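12 de dezembro de 2023
Bancada Vakness, simulação. Quadro na placa, dois braços

Retomando o que ficou parado em novembro. Objetivo de hoje: comparar a garra Drokeck com a Parnham na tarefa da moldura e decidir qual posição de câmera fica. Mesmo controlador pros dois (Xue), mesmos ganhos, pra não misturar as coisas outra vez.

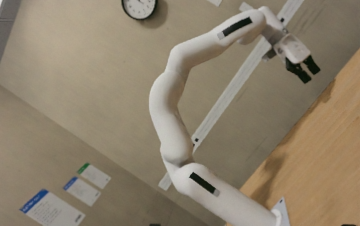
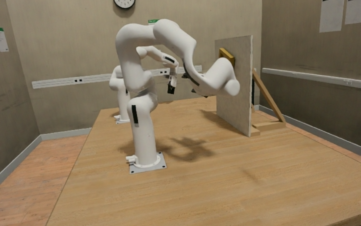
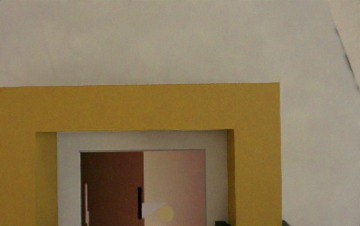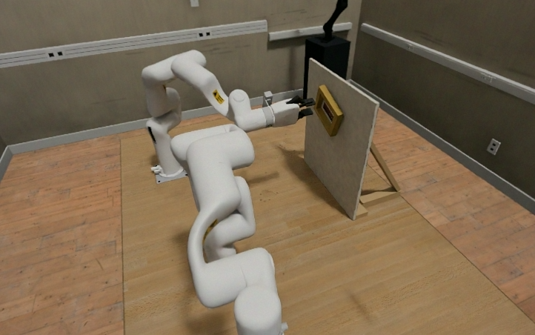
Renders da cena da moldura. Na terceira, a moldura amarela de perto; na quarta, dedos logo à esquerda dela.

Câmeras. A vista muito inclinada (primeira) serve pra ver o punho e os dedos e pra mais nada. Mostra bem a garra aberta, mas a placa não entra, então o erro de aproximação tem que sair de outro lugar. A segunda pega os dois braços e a placa, só que o punho do braço da frente tapa a parte de baixo da moldura, e da ferramenta desse braço só sobram uns pedaços escuros. Não dá pra usar como vista única. A quarta é a melhor das gerais: garra e borda da moldura juntas, sem nada na frente. O braço do primeiro plano cobre parte da base do outro, tudo bem, a base não interessa.

A de perto é a que mais gostei. Contraste do amarelo com o fundo cinza-bege é bom, o canto superior direito sai bem nítido. O detector agarrou nesse canto quase sempre. Problema é a borda interna: entre o amarelo e a margem cinza a linha é meio ondulada e o ajuste de reta fica pulando. Usar só a borda externa por enquanto.

Garras. 14 tentativas com cada uma, pose inicial sorteada, mesma semente.

Drokeck: aproximação lateral ok. Fecha rápido demais, bate na moldura antes do controlador baixar a velocidade. Baixei o limite e melhorou, mas aí estoura o tempo em algumas. Limite de passos estava em 600, que é pouco pra essa garra. Subi pra 3,000 (o log grava com vírgula, não confundir com três!!) e parou de estourar.

Parnham: mais lenta, contato mais limpo. Escorrega quando pega perto do canto. Atrito dos dedos ficou no valor padrão, conferir se é o mesmo do modelo da outra, desconfio que nao.

Ainda não dá pra dizer que uma é melhor. As tentativas da Drokeck com limite antigo não contam, repetir.

Controlador Xue: oscilação no punho na chegada, nos dois casos. Não é da garra então. Mexi no amortecimento da última junta, diminuiu mas não sumiu. Semente 17 é a pior, guardar essa pra teste. Com ela o antebraço chega esticado demais e a correção final fica toda em cima do punho.

Segundo braço: a ideia era ele segurar a placa do outro lado enquanto o primeiro puxa. Hoje ficou sem tarefa. Deixei carregado na cena porque tirar muda os tempos de colisão e aí não comparo com as rodadas anteriores.

Pendências
- repetir Drokeck com limite novo, mesmas sementes
- igualar atrito dos dedos nos dois modelos
- câmera: quarta vista + a de perto. Inclinada só pra depurar punho
- ver porque o log da Parnham perde o primeiro registro de força (sempre o primeiro, esquisito)
- salvar config antes de mexer, desta vez salvar mesmo
- perguntar se alguem ainda usa a pasta antiga de renders, o disco tá quase cheio

Rodada da noite já na fila com a Parnham. Resultado vai na mesma pasta.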